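Small toy sorting

1 March 2019
By Tõnu Liepiņa
29 comments

Small toy sorting is the task of taking mixed small toys, novelties and household odds and ends and putting them into groups for storage, sale or giving away. It is done in homes, classrooms, thrift shops and the back rooms of gift stores. The work is usually carried out on a table, with one or more shallow trays for the pieces that have been dealt with.

Work surface

A plain, light-colored tabletop is the usual choice. Small dark parts such as screws, beads and toy eyes show up well against it. The surface does not need to be new, and scuffs and specks make no difference to the work. A tray with a raised rim keeps round pieces from rolling away. Trays with rounded corners are easier to wipe out than square ones, as dust does not collect in the angles.

Figures of the same type are generally handled together. Small white birds with yellow crests, for example, can be compared side by side before any of them goes into a tray.
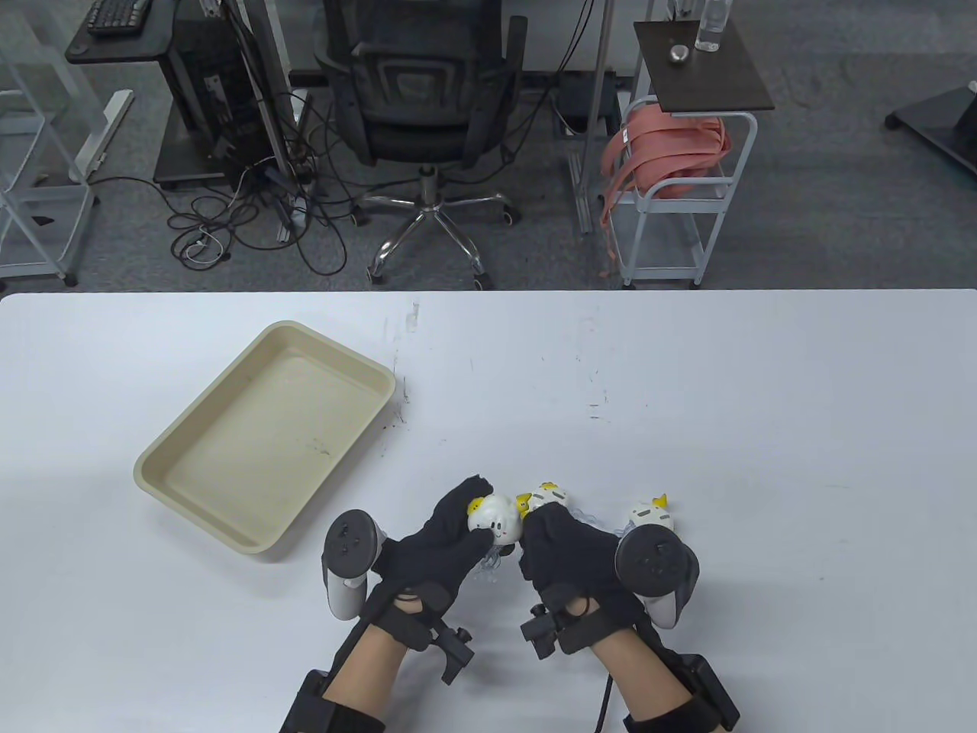
Wrapping

Many small figures are sold in clear plastic film or a small bag. Sorters differ on whether this should be taken off. Shops tend to leave it on, while schools and families remove it before the toys are used. Torn film is normally discarded, and loose pieces of it are kept away from small children.

Household items in mixed lots

Boxes of small toys often contain things that are not toys. Batteries, keys, plugs and light bulbs are common. Bulbs are taken out early, before heavier pieces can knock against them. A spotlight bulb can be held in two hands and turned to look for markings on the housing, which may give the voltage and the type of base. Bulbs whose markings have worn off are kept apart until they can be matched to a fitting.

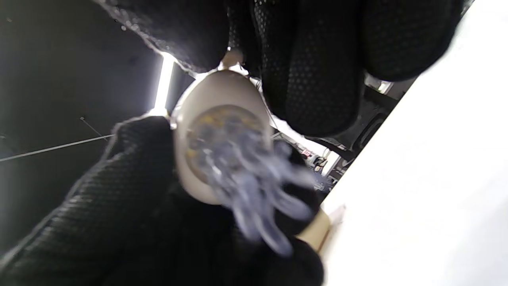 Can a small LED bulb be stored in the same tray as the toys?

It is better kept in its own box or wrapped in paper. The pins on some types bend easily, and a child may take the bulb for a plaything.

Trays and grouping

The simplest method uses one tray and one kind of object at a time. The sorter fills the tray, empties it into a labeled container and begins the next kind. The Brondemthorpe method, named after the town where it was first written down, uses 6 trays in a row and a final box for anything that fits none of them. It is faster for large lots but takes up most of a table. A lot of 1,000 pieces is normally divided into smaller batches first.

Yellow and white figures are sometimes grouped by color and sometimes by animal. Ducks and chicks are easily confused at small sizes, and many sorters put them in a single group labeled "birds."
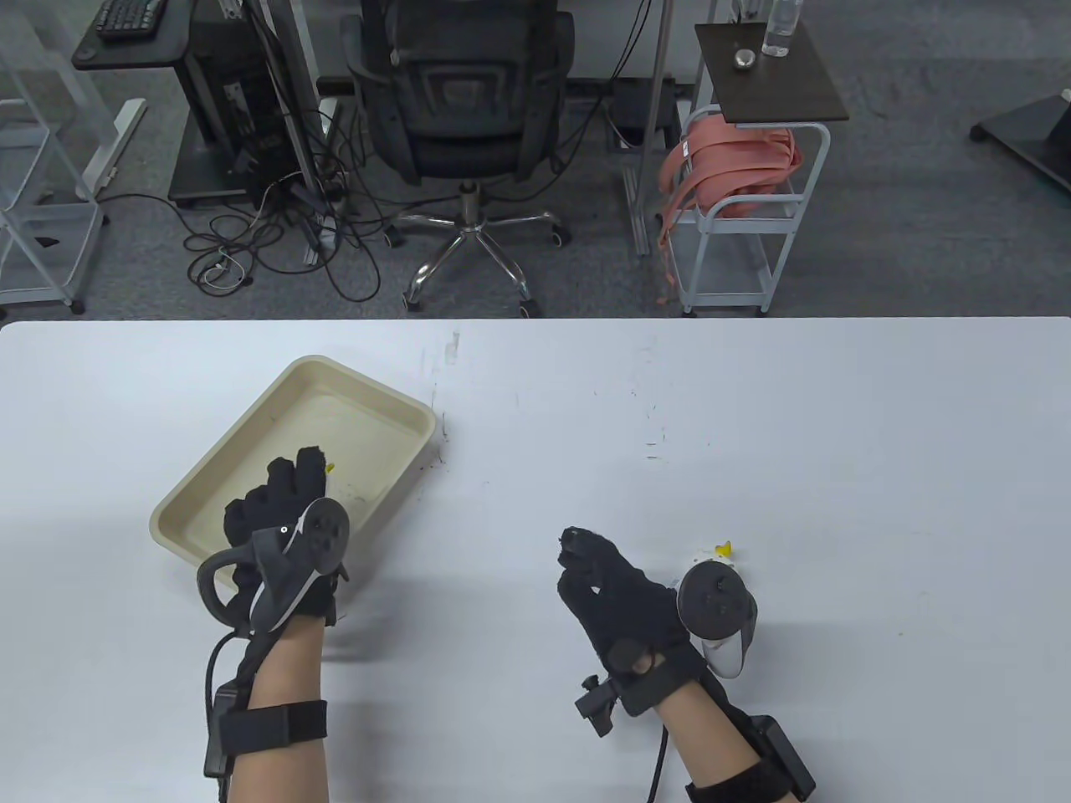 Cordeiro wrote that grouping by animal had never worked in her classroom. The children put everything back by color whatever the labels said, and she changed the labels in October.

Soft and jointed pieces

Items with soft, clear parts need more care than solid figures. Jellyfish shapes with wavy tentacles are typical of this group. Soft strands can take on a bend if they are stored under weight, and they pick up lint from cloth. They are held by the firm part, where there is one, and laid in a single layer with the strands spread out.

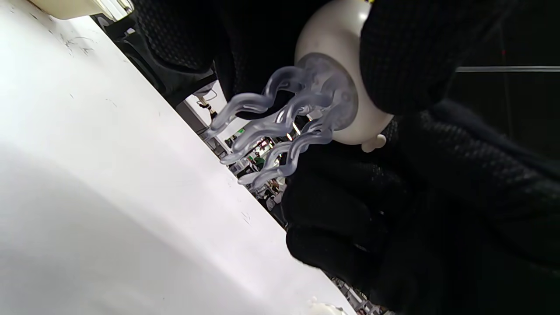 How are soft tentacles cleaned?

Lukewarm water and a drop of dish soap are enough for most. The piece is left to air dry on a smooth surface, away from paper towels, which shed fibers.

Storage

Lidded boxes are the most common form of storage. Clear ones save opening each box in turn. The toy library at Dambridge keeps its small figures in flat drawers, with the name of the group written on the front and a spare figure glued beside it for children who cannot yet read.

41 shares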